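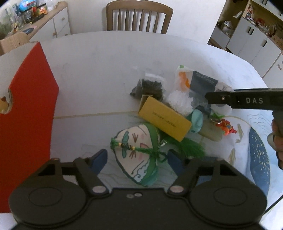

Borghild Söderlund wants to know why we can't just buy two more hand-held sets and leave the pads and screws for the autumn budget. My answer, for the record: a set with worn pads is a set on the shelf. If the money only stretches one way, I would take one new set and a full bag of spares. She's not convinced and we will go over it again on the call at 3.

July, equipment planning, page 2

Where we are with the quotes.

Parnard came back first. 107 a pair for fingertip pads, same fitting as now, no discount under ten pairs. Delivery is quoted at 14 working days, which I don't believe for this time of year. Asked Kiyoshi Minami to check what we paid last time, as I have it in my head as lower.

Gunnlaugsson want 181 for a complete finger pair with pivots and caps. Dearer on paper, but it comes assembled, and fitting pads to old fingers cost me most of an afternoon in the spring. They will also take returns if the box is unopened. Need to ask whether the caps can be bought on their own. Rang twice, no answer.

Clirncombe: nothing yet. Oskari Miettinen has the contact, chase him.

Table work. Small household things in a heap, to be picked up and put in a box. Soft toys, packets, foil bags, small cartons. The mix matters for the order. Film and foil are where I expect the pads to count most, so if we go for a harder grade to make them last longer, it has to be tried on packets before we commit. Parnard do a sample pair in the harder grade. Ask for it in writing this time.

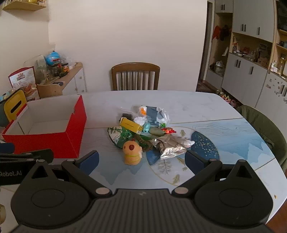
Table pile with the red box, open and empty, at the left.

Other things for the list:

Boxes. Card ones will do, but they get dented and then the rim isn't straight. Price a few plastic ones in the same size and put them under consumables so they don't eat into the equipment line.

Storage case for the hand-held sets. Frauke Kröger thinks the Flenness case is too deep and the foam too soft. I'd still rather have too deep. Leave it open until we have measured one of ours with the side bracket on.

Spare screws and caps, one bag of each. Cheap, order now whatever happens with the rest.

Call at 3, notes after: Borghild will agree to one new set now, the second held over until Clirncombe have quoted. Pads from Parnard, ten pairs, provided the sample is all right. Marjatta Ruotsalainen signs for anything above the consumables line and is away until August — so the screws and boxes go in today and the set has to wait for her.

To do: Oskari re Clirncombe, Kiyoshi re old invoice, me re sample pair and caps.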